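# The bathroom club

Sun-ja Hyun talks with her hands, and when she gets to the part about the toilet brush she puts her coffee down first. She runs the after-school robotics club in Jasamville, and this year her students are teaching a two-armed robot to clean a bathroom. They picked the job themselves, over her mild objections.

"I came in with a nice list," she says. "Sorting blocks, watering plants, folding a towel. And one of the ninth graders said, 'Why would I want a robot to do the fun stuff?' I had no answer to that! So we voted, and the bathroom won by a mile."

The club has nine students this year, the biggest group Hyun has had. They split into teams named after whatever was written on the old supply boxes, so the arm people are Rinder, the code people are Gough, and the ones who run the practice sessions and write everything down are Trison. The names were supposed to last a week. In March, one team had shirts made.

I asked her what a new member does on the first day, expecting her to say safety training. (There is safety training.) Before that, though, each student gets a pair of kitchen tongs for each hand and has to lift a toilet brush out of its holder, scrub the inside of a bucket, and put the brush back.

"They all laugh, and then they try it," Hyun says. "You have two fingers on each side, you can't feel much, and the brush wants to spin. The handle is round on top and it just rolls away from you. After ten minutes they have so much respect for their own thumbs."

From there they move to the real arms. A student steers both by hand while a teammate calls out what's coming, and every try is recorded so that the Gough team can use it to train the robot to do the same motions without a driver. A good try is smooth and a bit boring. A bad one is usually somebody rushing. Hyun keeps both kinds, and she likes the bad ones for teaching, where the group can play them back slowly and argue over the exact moment things went wrong.

I had pictured a mock-up, maybe a spare bowl bolted to a sheet of plywood. They did start that way, and Hyun says the first month on the practice bowl was useful. But a real bathroom is small, it has a shower on one side and a wall on the other, and the elbows need somewhere to go.

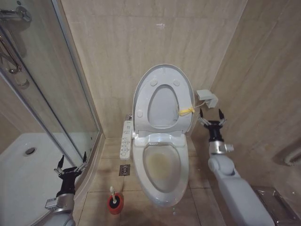 Mali Penry thinks the elbows are the whole problem. She drives for the Rinder team, and she says people always look at the gripper, when what gets you in trouble is the long part behind it. Her trick is to move the forearm into place first and only then worry about the fingers. She learned it, she admits, by bumping the same wall over and over until the others started making a buzzer sound.

"I can park it next to the bowl with my eyes half shut now," Penry says. "Getting the brush down in there and around the curve is still hard. You're coming from above, and you want to push, but if you push too much the whole brush tips. So you kind of stir. We call it soup."

Soup has its own page in the Trison notebook, with drawings. So does "the drip," the question of how long to hold the brush over the bowl before carrying it back across the floor. The students tested different waits, wiped up after each one with a paper towel, and settled on six seconds. Penry still thinks that's too short – she brought it up twice while we were talking.

The number everyone in the club wants to tell you is 59. It's how many complete tries they have recorded, from picking up the brush to setting it back in the holder, with no human hand reaching in to help. Hyun wrote it on the whiteboard and drew a sun around it.

"Fifty-nine is small, for this kind of work," she says, clearly delighted with it anyway. "A big lab would want many more. But these kids know every single one. You can say 'the one where it sneezed' and they'll pull up the right file."

What the robot can do without a driver is still pretty modest. It can find the brush and close on the handle, and on a good afternoon it gets the brush up and over to the bowl. The scrubbing part comes and goes. Hyun is in no hurry, and she'd like the students to spend more time on the lid and the seat, where there are hinges to think about and a wrong move is harder to undo.

Penry has a different wish. She wants a second bathroom, with a different layout, to find out how much of what they've taught the robot is about cleaning and how much is about that one room.

"If it only knows our toilet, that's kind of sweet," she says, "but I want to know."

Hyun has already asked two families. One of them said yes on the condition that the club does the shower too.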